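Chapter 6
Wood as a Material

Before you start

By the end of this chapter you should be able to name the main parts of a tree trunk, explain why timber moves with changes in the weather, and choose a suitable cut for a simple piece of furniture. You will need your notes on density from Chapter 4.

6.1 How wood grows

A tree gets wider by adding a layer of new cells beneath its bark. In a country with a cold winter, growth is fast in spring and slow by late summer. The spring cells are large with thin walls, and the summer cells are small with thick walls. One pale band and one darker band together make up one year's growth, known as an annual ring.

The living outer part of the trunk is the sapwood, which carries water up from the roots. Further in is the heartwood. Its cells no longer carry water, and in many species they fill with substances that darken the wood and help it resist decay.

Most cells in a trunk run lengthways, like a bundle of drinking straws. The direction in which they lie is called the grain. Wood splits easily along the grain and is much harder to break across it.

6.2 Grain and figure

People often use the word "grain" for the pattern seen on the face of a board. The proper term for this is figure. It depends on the species and on the angle at which the saw passed through the rings. 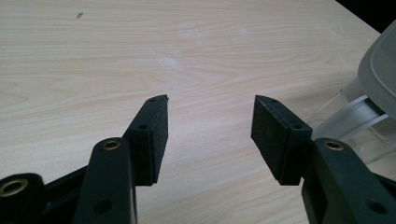 A plain-sawn board is cut so that the rings meet its face at a low angle. The figure is broad and often forms arches. A quarter-sawn board is cut with the rings close to upright, and the lines on its face are narrow and fairly straight. Quarter-sawing wastes more of the log and takes longer, so the boards cost more.

6.3 Movement

Wood takes in moisture from damp air and gives it out again in dry air. As it does so it swells and shrinks, mostly across the grain. The change along the length is so small that furniture makers usually ignore it.

Case study: the Oltarthorpe table

Mahfuz Sikder runs a joinery workshop in Oltarthorpe. One October he measured a solid table top, 625 mm wide, and found that it had grown to 628 mm since the spring. The top had been screwed tightly to its frame, and one of the joints had opened. He replaced the screws with wooden buttons that slide in a groove, leaving the top free to move.

Key words: annual ring, sapwood, heartwood, grain, figure, plain-sawn, quarter-sawn

Section 6.4 looks at how timber is dried before use.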